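I went to Lirkau with a budget and a notebook, and came home having crossed out most of the budget. We want something to help with the tube work on our benches, and I'd pencilled in a full arm, a cell, the lot (very grand!). Budis had quoted me for exactly that, delivery in 14 weeks, and I'd been ready to sign before lunch.

Then I sat down and priced the boring bits. Fingers wear, so spares go in at 88 a pair, and I want four pairs in the first year. Racks cost next to nothing until you decide every bench should have the same ones. And tubes! We use three sorts, with different caps, and every one of them needs trying before anybody promises me a cycle time.
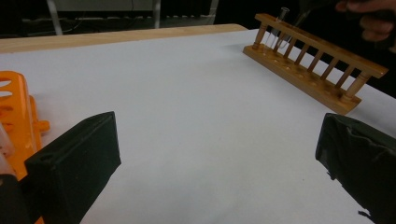
Orange rack and wooden rack, both on white paper.

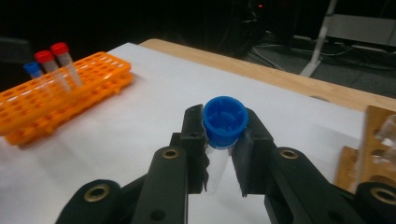

Van den Broek wrote back to my first draft to say that I'd left out training altogether, and that a team which has never planned for it will spend it anyway, in overtime. Fair enough. I've put in 1165 for that and moved the big purchase to November, which gives us the summer to try grippers on our own tubes. The second quote, from Brurkarau, is still sitting in my inbox, and I haven't dared add up the service contract.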